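Subject: Re: Play food sets for the lending shelf, February order

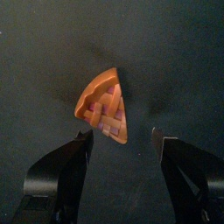
Toy pie slice with orange crust.

Dear members,

On behalf of the Karaca Toy Library, I write in response to the question quoted below. The February order will go to Soltano. Their quotation covers 12 play kitchen sets, and delivery is included. The Gitetti branch will receive its share first, as its shelf has the longest waiting list.

Loan periods remain at 40 days. Branches may extend a loan once - requests must reach the desk before the due date. Sets returned with missing pieces should be logged under the old catalog numbers until the new labels arrive.

Nermin Ekinci
Lending Services, Karaca Toy Library

On an earlier date, the Clellska branch wrote:
> Could the main office confirm the supplier for the new play food?
> We have 99 families registered and expect 125 by summer. We would
> also like to know if the loan period is going to change, as our
> printed leaflets still show the old one.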